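Rollberg House Residents' Association
Minutes of the autumn meeting, held 06/10/2020 in the ground floor meeting room

Present: Elif Naz Karaca (chair), Nivaldo Marinho, Hooman Safavi, Ronaldo Miranda, Krum Hodžić (minutes)
Apologies: none received

1. Minutes of the last meeting
The minutes were read and accepted with one correction. The bicycle room is on the Stalton Street side, not on the yard side as it was written.

2. Heating
Nivaldo reported on his telephone call with Veltell, the company that services the boiler. They will bleed the radiators on all floors before November. Residents on the fourth floor complained again that the pipes knock at night. Veltell thinks it is air in the system, but Hooman said the same explanation was given last winter and the noise stayed. It was agreed to ask for a written answer.
Action: Nivaldo 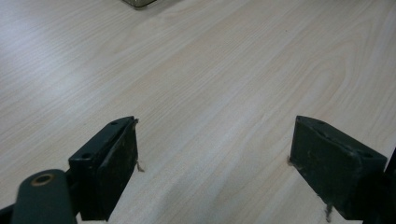 The price of the yearly service is 316, the same as before. The offer from Demissie was higher and did not include emergency visits, so the meeting decided to stay with Veltell for one more year.

3. Money
Elif presented the account. The balance is 2537. From this the heating service must still be paid, and also the new lock for the cellar door. Ronaldo asked if the monthly contribution will rise. Elif answered that she does not see a need for it now, but the question should come back in spring, when the insurance letter has arrived.

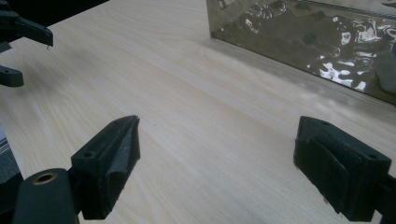 The receipts were passed around and checked. One receipt for light bulbs is missing. Ronaldo believes it is in his winter coat and will look for it.

4. Bicycle room
There are many bicycles without a name on them. Hooman proposed to put a paper tag on every bicycle and to remove those whose tag is still there after four weeks. Krum was worried about people who are traveling at the moment and cannot see the notice. After some discussion the period was made longer – until the end of November – and the notice will also be put in the mailboxes.
Action: Hooman writes the notice, Krum prints it

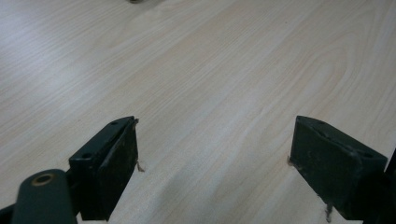
It was also agreed that baby carriages may stay under the stairs if the way to the yard door is free.

5. Yard and trees
The linden tree near the gate has a broken branch. A gardener can come for up to 100, depending on how long the work takes. Approved by all present.

6. Quiet hours
Elif read the present rule, which asks for quiet after ten in the evening. She asked if it should start earlier on the floors where families with small children live.

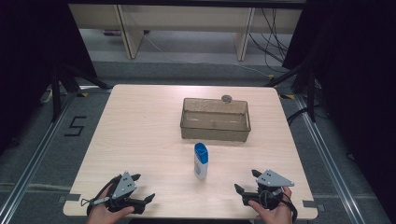
Ronaldo was against this, and said that one rule for the whole house is easier to remember, and that neighbors should first knock on the door and speak with each other. The rule stays as it is.

7. Other matters
The light in the elevator flickers. Krum will report it.

Next meeting: in spring, Elif will send the date.
Minutes written by Krum Hodžić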